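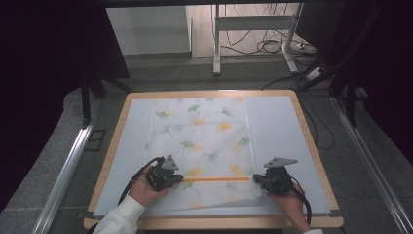 Steminach is a software toolkit for recording, aligning and replaying two-handed manipulation demonstrations made with hand-held grippers. It takes in the pose of each gripper, the opening of its jaws and one or more video streams, and writes them to a single episode file that can be used to train a control policy. The first public version was released in August 2019. Its original authors are Mahlet Gashaw and Ok-hee Geum.

History

Steminach began as a set of scripts for Altum, an earlier motion logger that handled one gripper at a time. Altum stored each device in its own file with its own clock, and users had to line up the files by hand. Gashaw rewrote the logging layer so that both grippers shared a clock, and Geum added the episode format. The planner, Zallia, was contributed later by Tsegereda Kassa and is kept in a separate repository.

Architecture

The toolkit is divided into a recorder, an aligner and a replayer. The recorder runs one process per device and passes samples through shared memory. Gripper poses are resampled to 100 Hz. Video is stored at its native rate, and each video frame is tagged with the nearest pose sample on either side.

The aligner estimates the fixed delay between each video stream and the pose streams. It compares image motion near the jaws with the speed reported for the gripper and picks the offset with the highest correlation. The search window is 200 ms in each direction. Episodes in which the peak is flat, usually slow ones, are marked for manual review. The aligner does not correct for drift within an episode — a limit that matters for recordings of more than a few minutes.

The replayer converts gripper poses to joint targets for a chosen arm model. Poses that the arm cannot reach are reported with the time at which they occur. It does not alter them unless the user turns on clamping.

Two-handed constraints

When both grippers hold the same rigid object, their relative pose should stay nearly constant. Steminach detects these intervals from jaw opening and relative motion, and labels them as coupled. During replay the coupled section is solved as one problem, with the object pose as the free variable. Solving each arm on its own tends to produce small opposing errors, which load a thin object such as a rod or stick along its length.

Cloth and other soft materials are outside the rigid model. Contact with a cloth is stored as a plain annotation, and no estimate of its shape is made. Tiruwork Abdella proposed a mesh-based extension, but it was not merged.

Episode format

Each episode has a header, a pose table, a jaw table and an index of video frames. The header lists the device calibration and the software version. The Alemneh test set, maintained by Zewditu Yilma, contains 923 episodes in this format across 8 tasks and is used to check new versions for regressions.

See also

Altum
Zallia
Hand-eye calibration
Imitation learning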